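Disposable gloves that tear at the thumb
Household Supplies > Cleaning and Kitchen
14 replies

mirwoodkitchen
I go through a lot of disposable gloves and I'm tired of the ones I have. They split between the thumb and first finger, usually while I'm pulling them on. I wear a medium by the chart on the side of the box. The gloves are nitrile, powder free, 3 mil. I use them for raw chicken, cutting hot peppers, cleaning the bathroom and oiling cutting boards. Is this a size problem or a thickness problem? I bought a case of 1000, so I'd like to use them up if I can.

Nhi Tạ
Could be both. Three mil is thin. I use 3 mil for food and 5 or 6 mil for cleaning. If they only split when you put them on, try a large before you buy thicker ones. Charts measure around the palm and don't say anything about thumbs.

tubandtile
I'd skip the large. Loose fingertips get caught under a knife. I wear a tight medium for all kitchen work and tear very few. Dry your hands all the way first. Most tears come from damp hands.

mirwoodkitchen
My hands are dry when I start. They aren't dry for the second pair, which is when I lose most of them. I change gloves four or five times when I'm doing chicken for the freezer.

tubandtile
Then there's your answer. Keep a towel next to the box.

oldpantry
Vinyl is worth a look for the chicken. It's looser in the hand and goes on over damp skin with less fighting. It isn't good for fine work and I wouldn't use it with any kind of solvent, but for moving chicken from a tray to a bag it does fine. Cheap too.

Nhi Tạ
I don't like vinyl for anything wet. It gaps at the wrist and water runs in. For moving things between trays I'd agree it's OK.

gondal_rd
How are you putting them on? I used to pull from the cuff with two fingers, and all the strain went on one spot. Now I do it like this:

Blow or flap a little air into the glove so the fingers come away from each other.
Line up the thumb before your hand goes in.
Get all four fingers seated halfway, then pull the cuff with your whole other hand.
Work the fingertips down last.

It takes a few seconds longer. I stopped splitting them at the thumb.

oldpantry
Don't blow into a glove you're going to use for food. Flap it, or hold the cuff by both sides and flip it over a couple of times. That traps enough air.

gondal_rd
Fair point. I'm mostly doing garage work. Flip it for food.

tubandtile
One more thing is how people take them off. If you peel one off by the fingertips, half the fingers stay inside out and it comes away in a wad. Fine if it's going in the trash. But I know people who try to get a second use out of them, and then they're forcing a hand into a glove with two fingers tucked in, and of course it rips.
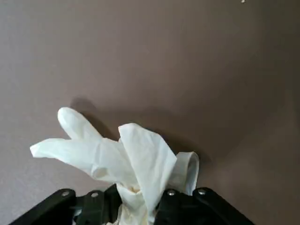

Anyway, I don't think anyone should be reusing the thin ones. By the time you've turned every finger back out you've stretched it, and you can't tell if there's a pinhole at the tip. Buy the bigger box and throw them out.

latchkey_70
I reuse them for dusting and for potting plants. Not for food and not for the bathroom. If a finger is stuck inside, I close the cuff, squeeze the air toward the fingers and they pop out. If they don't pop out after two tries I toss it. Squeezing it also shows you the leaks, so you aren't guessing about pinholes.

tubandtile
It shows you big leaks. A very small one won't let out enough air for you to notice.

latchkey_70
For dusting I don't care about a very small one.

Nhi Tạ
If you want to check properly, fill it with water over the sink and hold it by the cuff for a minute. I wouldn't bother for a glove that costs a few cents. I did it once on a new box I had doubts about and found two leakers in the first ten, so I sent the box back.

mirwoodkitchen
Which brand was that?

Nhi Tạ
Fileck, the light blue box. The heavier Fileck ones have been fine for me, so it may have been a bad lot. I use Inach for food now. They run small, so order up a size.

oldpantry
I had the opposite with Inach. Mine ran big and the cuffs were short. I wouldn't go by brand for sizing at all. Buy one box, wear a few, then buy the case.

mirwoodkitchen
Too late for that, I have the case. Does age matter? The box has been on a shelf over the water heater since October.

gondal_rd
Yes. Move it. Heat and light both break them down, latex faster than nitrile. Mine used to sit in a sunny window in the garage and the top layer in the box got stiff and tacky. The ones underneath were still OK. Put the case in a closet and only keep one box out.

tubandtile
Agree on that. Also look at whether there's a date on the carton. Sometimes a cheap case is cheap for a reason.

latchkey_70
On the latex side, if you're packing food for other people I'd stay with nitrile. You don't always know who has an allergy. My sister gets a rash from handling a balloon.

oldpantry
Does yours come 100 to a box? Check that the boxes aren't overpacked. When they're jammed in tight, the first several come out in a clump, and people tear them just getting them out of the slot. Take the first handful out with the lid open and lay them back in on top.

mirwoodkitchen
They do come out in a clump. I've been yanking them out by whatever part I can reach, which is often a finger. I'll open the lid from now on.

Update after trying some of this. I moved the case to the hall closet. I kept a towel next to the box and dried my hands between pairs, and I lined up the thumb first the way gondal_rd said. I did 43 pieces of chicken in one go and tore one glove. Before, it would have been three or four. I also borrowed a few larges from my neighbor and they were too baggy in the fingers for peppers, so medium is right after all.

tubandtile
Told you on the large.

Nhi Tạ
Good to know. I'd still get a small box of thicker ones for the bathroom. A 3 mil glove against a grout brush won't last.

mirwoodkitchen
Yes, I've ordered a box of 6 mil for that. For the bathroom I may also go back to the long rubber kind that you hang up to dry. Does anyone have a pair that doesn't smell after a month?

latchkey_70
Rinse them inside and out, turn the cuffs back and clip them up by the fingertips so the water drains. Lined ones take a day or more to dry at my house. I gave up on lined.

oldpantry
Unlined here too. Two pairs, one drying while I use the other.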